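Search this site Search Go

Course materials > Robotics Lab > Handouts

Handout 7: Picking Up, Holding Still, Setting Down
Posted October 10, 2026

Welcome back, everyone! I read every one of your write-ups from the last unit (yes, even the very long ones) and I'm so pleased with how far you've come with joint angles. This week we finally get to grab something, and I think you'll find it a lot more fun than filling in tables.

We'll be working in Zostano again, so please open your own copy of the project and leave the shared one alone. The scene you want is called Flurnberg. If it loads with the arm folded up on its base, press reset once and give it a moment before you try again.

Your job is to stack the red cubes. Start with a single pick, and stay with that until you trust it. Move the gripper to a point above the cube, open the fingers, come straight down, close, and lift a little way off the table. Then stop and look! Turn the view and check the gap under the cube from more than one side, and look at where the other two are sitting before you plan your next move.

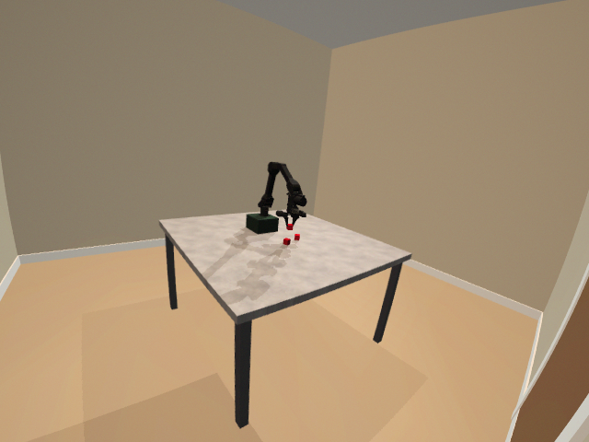
Robotics Lab / Simulation / Unit 7

Notice how close the two cubes on the table are to each other. That narrow gap matters, and it's where most first attempts at this exercise go wrong. An open finger needs room to come down, so think about which way the gripper is turned before you go for either one. You may well find it easier to leave them both where they are and build on top of one of them.

A word about the shadow, too. It's handy for getting a feel for where the arm is, but please don't steer by it. It falls off at a slant, and the cube belongs where your numbers say it does.

When your single pick is working, run it 19 times without changing anything and save the log. I'd like to see the misses as well as the good ones. The log viewer stops at 900 lines, so start a new file if yours is getting long. Bring whatever you have to Room 121 and we'll go through it together. The real arm, Lasar, comes out in December, and I'd love for everyone to have a working stack by then.

Tagged: grasping, simulation, lab work

3 comments

uzor_fan: My cube slides out as soon as I lift. Is that the closing force or the speed?

Instructor: Could be either one! Slow the lift down first and leave the force alone, then tell me what changed.

tallgrass: Reset twice and the arm finally unfolded, thank you. Can we work in pairs on the log?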